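Giving up sugar in my tea (sort of)

I have been a two-sugars person since I was 10. My gran made it that way, the office machine at Hlongwane made it that way, and I never once thought about it until my dentist asked how many cups I get through in a day and I heard myself say six. Six! So in October I decided to stop, and quite a few of you have asked how it went.
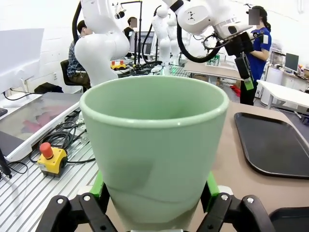

3 min read

The first week was grim. I tried going cold turkey and every cup tasted like a wet cardigan. I was snappy with everyone and I ate a whole packet of custard creams on the bus to Cesetholm, so I doubt I saved a single spoonful.

Then I tried cutting down slowly. One and a half sugars, then one, then a sort of mean little sprinkle. Much better, although I did get stuck on the sprinkle for over 30 days and would probably still be there if I hadn't moaned about it on here. 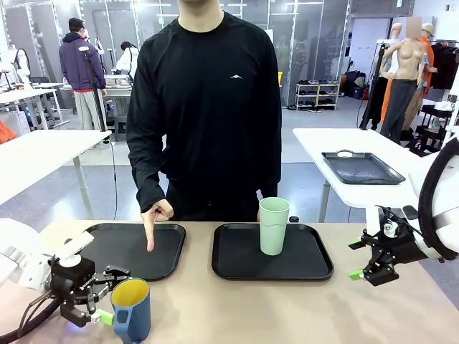

Mbali Mabaso wrote back that I should change the tea before I changed the sugar, as cheap bags stewed for ages will always taste bitter, and had I tried taking the bag out after two minutes? I had not. I'm a leave-it-in-and-forget person, always have been. But I gave it a go with a box of Kamus loose leaf and, well, she was right. Annoyingly right. It was nearly sweet by itself.

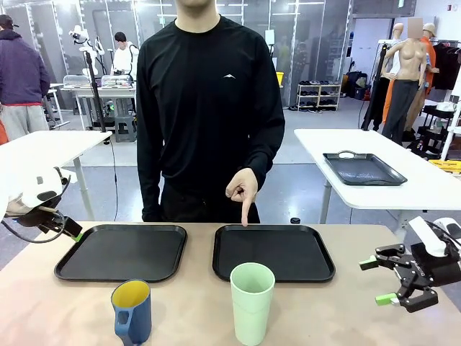

What I drink now

Mostly the Kamus in the morning, with milk and no sugar at all (hooray). After lunch it's something minty, and in the evening I let myself have one proper builder's tea with half a spoon, and I'm not sorry. Dineo keeps telling me to try honey but I think that's just sugar in a nicer coat.
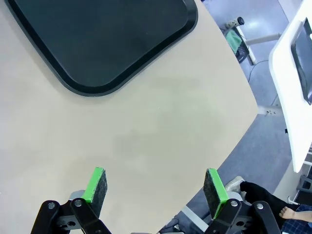
Tray and table, May 10, 2025

Coffee is next, and I'm dreading it. If anyone has managed to like it without syrup, do leave me a comment, I'll try pretty much anything except oat milk again.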